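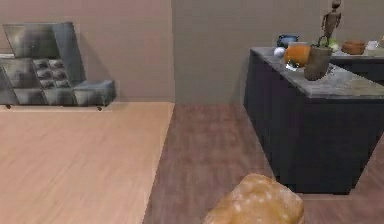
HOW THINGS WORK > SOUND

Why Does an Empty Room Echo?

By Uchenna Akande
Updated 2022-02-01

When a family moves out of a home, the last room to be cleared often sounds strange. Footsteps are louder. Voices seem to hang in the air. The walls have not moved and the ceiling is the same height, but the room sounds bigger than it did before.

To understand why, you need to know a little about how sound travels.

Sound is a wobble in the air

When you clap, your hands push the air between them. That air pushes the air next to it, and so on, in every direction. Scientists call this moving push a sound wave. When the wave reaches your ear, it makes a thin piece of skin called the eardrum shake. Your brain turns that shaking into what you hear.

Sound moves fast. It takes about three seconds to go 1,000 meters through air, which is ten or more city blocks in many places. Crossing a bedroom takes only a tiny part of a second.

What happens at the wall

A sound wave that hits a wall can do three things. Part of it bounces back. Part of it soaks into the wall and turns into a very small amount of heat. Part of it may pass through to the other side, and that is how you hear the neighbor's dog.

How much bounces back depends on what the wave hits. Hard, smooth things send most of the sound back. Glass, tile, painted walls and bare wood floors all do this.

Soft things with lots of tiny gaps in them are different. The wave goes into the gaps, rubs against the fibers and loses its energy. Thick curtains, rugs, beds, pillows and winter coats are all good at this. We say that they absorb sound. 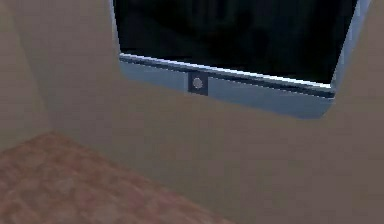
A large, glossy screen. Smooth, hard surfaces bounce sound well.

Echo or reverberation?

People often say "echo" for any bouncing sound, but there are two words for it.

An echo is a sound you hear a second time, with a gap in between. If you shout at a cliff and hear your shout come back, that is an echo. The cliff has to be far enough away for your ears to notice the gap. At 17 meters or more, most people can hear it clearly.

Reverberation (say it "ree-ver-ber-AY-shun") is what you get indoors. The walls are so close that the bounces come back very quickly, one on top of another. Your ears can't pick them apart, so you hear one long sound that fades away. An empty room has a lot of reverberation. A full closet has almost none.

Good places and bad places

Some kinds of music need reverberation. Choirs often sing in large stone buildings where each note lasts for several seconds after the singers stop. Slow music sounds rich there. A fast speech in the same building can turn to mush, with each word running into the next.

Aldo Serra plans the sound for school halls. The hall in Joncombe, where he worked one August, had a hard floor, bare walls and 200 plastic chairs. Children at the back could hear the teacher's voice but could not make out the words. He hung 47 soft panels on the walls and ceiling.

"People wanted to make the speakers louder," he says. "That makes the bounces louder too. You have to take some of the sound away."

Chairs matter as well. Many theaters have padded seats so that the hall sounds nearly the same whether people are sitting in them or not. People absorb sound, mostly because of their clothes.

Try it yourself

You will need a phone or tablet that can record sound, and permission to use it.

1. Choose 4 places in your home. A bathroom, a bedroom, a hallway and a closet full of clothes work well.
2. Stand in the middle of the first place. Start recording and clap once, hard.
3. Wait until you can't hear anything, then stop.
4. Do the same in the other places. Hold the recorder at the same distance from your hands each time.
5. Play the claps back and put them in order, from the longest to the shortest.

Now hang two or three big towels in the bathroom and clap again. Does the new clap sound different from the first one?

Words to know

Absorb: to soak up
Eardrum: the thin skin inside your ear that shakes when sound reaches it
Reverberation: many quick bounces that blend into one fading sound
Sound wave: a push that moves through air, water or something solid

Next in Sound: Why do whales hear so far?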